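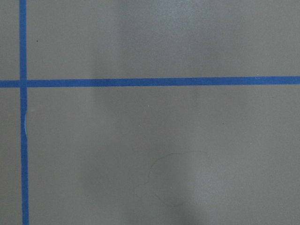
Skasville Allotment Society
Minutes of the autumn meeting, September 14, 2019

I'm taking the minutes again as my hand was apparently the slowest to go down, so please forgive the spelling. We had 29 members in the room and apologies from four more. The last minutes were agreed once we'd fixed the bit where I'd put the compost bays on the wrong side of the lane (sorry!).

Water. The bill came in at £220, up on last year, and there was a fair bit of muttering. The tap by the Fando Road gate has been dripping since the spring and I think we all knew it. Agreed to get a new washer and a proper lagging jacket on it before the frosts. I said I'd pick both up as I'm passing the shop anyway.

Plots. All 39 are let, hooray, and there are people waiting. Two plots at the bottom haven't been touched for months and the bindweed is coming through into everyone else's beans. A friendly letter goes out first, then a less friendly one. Plot 20 would like to be split in half and we were all happy with that, so long as the path stays wide enough for a barrow.
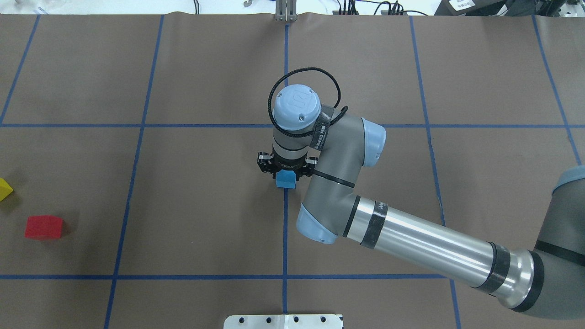 Wonia asked whether the half plot would pay half the rent, as the shed and the good soil are both at one end and it didn't seem fair on whoever got the other. We went round on this for ages. In the end we said half each, and the shed is shared until one of them puts up their own.

Seeds. The Văduva order was late again but the broad beans look lovely and I've already pinched a packet for myself (paid for, it's in the tin). Anyone wanting garlic needs to put their name on the sheet in the hut. Onion sets have gone up a bit, I'm afraid.

Bonfires. Same as ever: after dusk, dry stuff only, and check for hedgehogs.

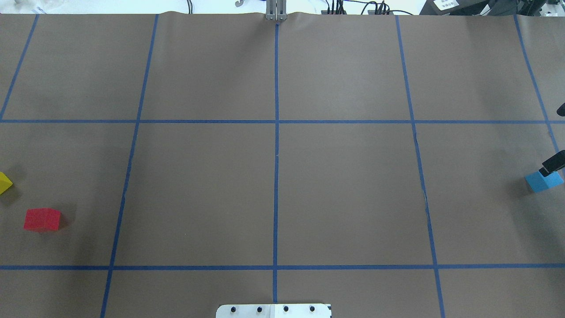
The hedgehog check means lifting the whole heap, by the way, and I'm including myself in that telling-off.

Any other business. Somebody has left a very nice pair of secateurs in the hut. Leek competition judged as usual at the December meeting, bring a plate.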